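News > Hetgate > Shops and Makers

Zemum opens a bow tie room in Hetgate

HETGATE, Sep 16, 2025. Zemum, the small neckwear maker, opens its first public workroom on Segura Street this month, and we could hardly be happier about it! Visitors can try on ties, choose a cloth, and learn to look after the bow ties they already own (bring the sad ones from the back of the drawer).

The opening range is called Lolis and has 12 bow ties, most of them small and dark, all of them light enough to hang from a clip.
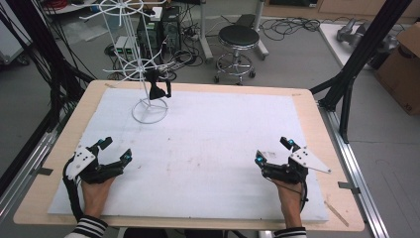

How should a bow tie be stored between wearings?
Hang it from a clip on a rack with a bit of space on each side, away from direct sun, and the loops will keep their shape.

"People fold them flat, stuff them in a pocket, and forget them until the next wedding," says founder Tài Phí. "A little rack on a table changes that, and you get to look at them too!"

Free care sessions run for two hours and take six people each. Sign up at the front desk. A second range follows in February.

Comments

marlow_k: Will you fix a broken clip? Mine is from my dad.

Dee: Signed up! Hope there's some green in the February ones.

pinstripe: Is there parking on Segura Street?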